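Purkley Community Help > Home and Garden > Kitchen

Chopping board has bowed and rocks on the worktop. Can it be flattened?

Posted by Hanne Stougaard
Wednesday, August 5, 2020

I have a beech chopping board, 45 cm long, one solid piece as far as I can tell (no glue lines on the end). It was flat when I bought it in November. Since the spring it has bowed across the width, so that it rests on its two long edges and the middle stands clear of the worktop. The gap at the centre is 6 mm, measured with a steel rule against the underside.

It is washed by hand after use and left to dry lying on the worktop. I have oiled it twice, top face only. It has never been in the dishwasher.

What I would like to know is whether the bow can be taken out without planing, and if not, how much timber I can lose before the board is too thin to be worth keeping. It is 30 mm thick at present. I also have a bread knife and a cook's knife that have both gone dull since I started using this board. Is that connected?

Tags: wood, chopping boards, knives

3 replies

Norbert Pintér
Member, Soltulbridge

The cause is uneven moisture. Wood swells across the grain when it takes up water and shrinks when it gives it off, and hardly moves at all along the grain. If the board dries flat on a worktop, the upper face loses water to the air and the lower face does not. The lower face stays longer across the width, the upper face shortens, and the edges lift. Yours has gone the other way, with the middle up. That points to the top face being the wetter or better sealed of the two. Oiling only the top would do it: the oiled face exchanges moisture slowly and the bare underside dries out and shrinks.

Try this before you touch it with a plane.

Wipe the underside with a damp cloth until it is evenly dark. Do not soak it. Lay the board with the underside down on a damp towel, top face uncovered, in a room at normal temperature. Put a weight on the middle. Check it every few hours with the rule. When the gap has closed, or gone very slightly past closed, take it off the towel and stand it on its long edge so that air reaches both faces. Leave it for a week.

Some of the bow will come back. With beech I would expect to recover more than half of it. If the remaining gap is under 2 mm you can live with it, or put a thin rubber mat underneath.

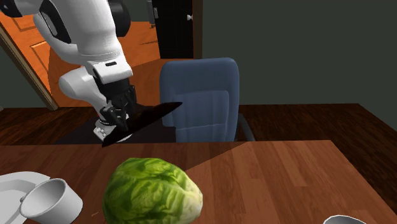 Once it has settled, oil both faces and all four edges on the same day. Food-safe mineral oil is the simple choice. Raw linseed oil also works but takes weeks to cure and smells while it does so. Do not use olive or sunflower oil, which go rancid. Apply with a rag, wait 20 minutes, wipe off what has not gone in, and repeat the next day. The end grain will take far more than the faces. Keep going there until it stops drinking.

If you do have to plane, you need to take the full depth of the bow off each face in turn to get two flat, parallel surfaces. At 6 mm of bow that is up to 12 mm gone, leaving you 18 mm. That is usable but it will bow more readily than it did at 30 mm. At 2 mm of bow you lose 4 mm in total and would not notice.

On the knives: beech is not especially hard on edges. A glass or stone board would be. I would suspect ordinary wear, or the blades knocking together in a drawer. A cook's knife in daily use wants touching up on a 1000 grit stone every couple of months. Keep the angle constant, work one side until you can feel a burr along the whole edge, then do the other. The bread knife is a different matter. A serrated edge needs a tapered rod, one scallop at a time, and with a cheap knife it is less trouble to replace it.

Lilla Kiss
New member

just put it on the radiator bent side down with some books on it. worked for mine

Enikő Nyitrai
Regular, Ratwood

Please don't use the radiator. Fast drying on one face is how boards split, and a split starting at the end grain will run. I lost a maple one that way.

I agree with Norbert on the damp towel, with two additions. First, look at the end grain before you start. If the growth rings form shallow arcs across the thickness, the board was cut from near the outside of the log and it will always want to cup, whatever you do to it. If the lines run nearly upright it should stay put once corrected. Second, use even weight. A single heavy pan in the middle can leave a ring in damp beech. I use a second board on top and put the weight on that.

For storage, mine stand on edge in a rack with a 13 mm gap between them. Any slot that lets air past will do. Wash both faces each time, even when only one has been used, and dry them both with a cloth.

Hanne Stougaard
Original poster

Thank you. The rings are shallow arcs, so I will expect some of it to return. The towel method is under way and the gap was down to 4 mm this morning. I will order a 1000 grit stone for the cook's knife and leave the bread knife as it is for now.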